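Clerkel residents' newsletter
2019-12-15

The shared lounge: do we need another tidying system?

By Delia Domínguez

Every so often someone reads a book about clutter and the rest of us have to live with the result. In August it was the turn of the shared lounge. Rocío Arancibia came back from a weekend course run by a firm called Brolari with a folder, a roll of labels and the news that we had been putting cushions away wrongly.

I should say that I like Rocío and I like a tidy sofa. What I doubt is that a sofa needs a method. The Brolari folder runs to 60 pages, and 7 of them deal with soft furnishings. You are meant to clear the seat first, then the arms, then shake out each cushion and put it back with the pattern facing the room. Blinds are to be left at the same height at the end of every session. The folder says this saves 200 hours a year. Whose hours? I asked, and was told it was in the appendix. I have read the appendix.

We gave it four months, which seems fair. The labels on the shelves have been useful, I'll admit, mainly for visitors looking for the board games. The cushion rule lasted until the first cold evening, when people wanted something behind their backs and didn't much care which way the stripes went. As for the blinds, those of us who sit by the windows go on pulling them up when we want to look at the trees and down when the sun is in our eyes, and I can't see that stopping.

There was also talk of replacing the sofa with a grey one from Saavedra that is said to hide crumbs. I would sooner we picked the crumbs up. The mustard one is comfortable and cheerful, and anything left lying on it shows up well enough for its owner to come back and claim it. Last month that included a scarf, a phone charger and somebody's library book, now long overdue.

So my suggestion is a dull one. Keep the shelf labels, put the folder in the drawer, and take your own things with you when you get up. If you move a cushion to the floor, move it back. Anyone who would like to argue for the full method can write to the newsletter before the next issue, and Rocío has already asked for half a page.

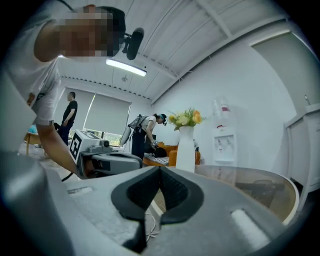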